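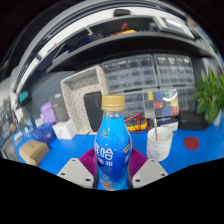 Photo: Skoltis Lab / Vurnier Science Pages for Kids

How do you teach a robot to pick up a bottle?

Think about the last time you took a drink off a table. You probably didn't plan it at all! Your hand went out, your fingers closed just enough, and up it came. You have been practicing since you were a baby, dropping cups and squashing bananas along the way, so by now your hand simply knows.

A robot starts out knowing none of that. It doesn't know that a full bottle is heavier than an empty one, or that if you squeeze plastic too hard it buckles. For a long time, people tried to write all of it down as rules. Move forward this far. Close this much. Stop. That works nicely in a factory, where the same part shows up in the same spot all day long, but a table at home (or in a busy workshop, with boxes and cups and a houseplant on it) is never the same twice.

So the researchers at Skoltis tried something that may sound a bit like show-and-tell. They took the kind of gripper a robot would wear at the end of its arm, and they let people hold it in their own hands. The gripper has two jaws with bendy, ribbed finger pads, which are the purple parts on each side of the blue bottle. A camera rides along on the tool, so everything it records is what the gripper "sees" while a person does the job. It's a wide, curvy sort of view, a little like looking through the peephole in a front door, and that helps it take in a lot of the table at once.

The project is called Corier. People used the gripper to pick up bottles, cups, small boxes and all sorts of other things, and each try was saved as a short video. The team collected 525 of them. Then a computer program studied the videos over and over, looking for patterns. What does the view look like just before the jaws close? Which way does a person lean when a cup is in the way?

Next came the test. A real robot arm got the same kind of gripper and had to pick things up by itself, 106 times in all, on tables it had never seen before. It managed 75 of those, and nearly all the misses were with very thin or very floppy things. You might think that 31 misses is a lot, and it is, but the team was pleased. When they trained the program on only a small pile of the videos, it did much worse, so they think more practice from more people will help.

There is a second round of tests starting in December at the Alvarado workshop, this time with 2 grippers working together. The first job on the list is unscrewing a cap, with one gripper to hold the bottle and the other to twist.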